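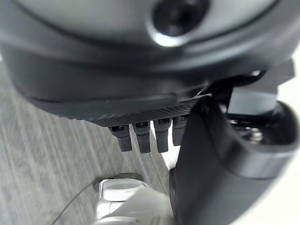
The Kitchen That Gets Used

Open any house listing in Prendwood and the kitchen comes first. Big island, pendant lights, a bowl of lemons. Then you go to the open house and the owners have been living on eight square feet of it, the bit between the sink and the stove, for years. Everything else is mail.

I spent most of December in other people's kitchens. Old ones, mainly. Row houses off the Iltbridge road, built for mill families, 90 square feet if you count the closet with the water heater in it. And I kept coming away thinking the same thing — these people cook more than I do, and they cook better, and they have one drawer.

Not a scientific survey. But still.

Start with the sink. Everybody who cooks a lot in a small room ends up talking about the sink. Where it is, how deep, which side the dirty stuff goes. One woman on the Iltbridge side has cooked for a family of six in a galley so narrow the oven door touches the opposite cabinet. Her rule is that the sink gets emptied before the onions get cut. Every time. Her daughters hate the rule. Both of them have it in their own houses now.

The single-versus-double argument is alive and well, by the way. Single people (as in single basin) want room for the roasting pan. Double people want somewhere to rinse the greens while the pots soak. I was raised double and married single and we still discuss it.

What has changed is what goes over the sink. A rack that rolls out across the basin and rolls up again when you're finished takes no counter at all, and I saw them everywhere, in kitchens that otherwise had nothing newer than the toaster.

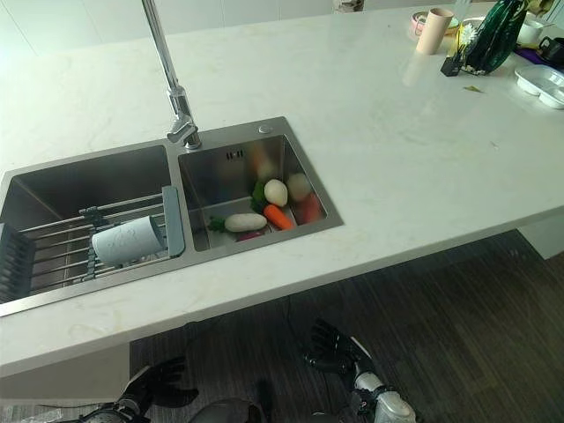
Home & Table Desk

The counter question is harder. The old Prendwood kitchens had almost none. You worked at the table, sitting down, which sounds quaint until you've peeled potatoes for an hour standing up. Then the counters came in, and the table went out, and now half the renovations I looked at are putting a table back. A contractor told me he gets asked for "somewhere to sit that isn't a stool" on nearly every job. He charges them for it. He's also kept his grandmothers table and won't sell it.

Materials, quickly. White stone look is still what people ask for first. Butcher block second, until they hear about the oiling. Laminate has come back among people under forty who grew up being told it was tacky and have now seen the price of the alternative. One couple got a quote for new tops, closed the laptop, and spent $1,000 on a better stove and a lamp. They say they haven't looked at the counter since.

Lamps! Hardly anyone mentions light. Most of the old kitchens have one ceiling fixture dead center, so you're always chopping in your own shadow. A cheap strip under the cabinet fixes that in an afternoon.

Storage next. I'd expected clever things — racks inside doors, magnets, jars screwed to the underside of shelves. There was some of that. Mostly there was less stuff. A Fukuda knife, sharpened so many times it had gone thin as a fish. Two pots. One good pan, usually a Hasov, usually somebody's mother's. A retired line cook showed me her whole kit and it fit in a milk crate. She'd kept a garlic press for sentimental reasons. It lives in the garage.

Then the flow of it, which is the part magazines skip, this one included. Fridge, sink, board, stove. If those run in order you can cook in a hallway. If they don't, a kitchen the size of a tennis court will wear you out. One new build I visited had the fridge on the far side of the island from everything else. The owner had put a step counter on as a joke and logged 100 steps making an omelet. She's moving the fridge in spring. The island, sadly, is plumbed.

So what would I do with a small one, given the money? Leave the walls alone. Fix the light. Get the deepest sink that fits and a faucet tall enough for the stockpot. Clear 3 feet of counter next to it and defend it from the mail, the chargers, the school forms, the fruit that's waiting to be dealt with. Put the knife where your hand already goes.

And cook something in it before you call anyone. A week of suppers, real ones, with the sink full and somebody asking where the scissors are. Write down each time you swear and what at. The galley cook on the Iltbridge side did this before her one and only remodel, on the back of a seed catalog. The list had four things on it. Three were the same drawer. She had it planed down, and it opens fine.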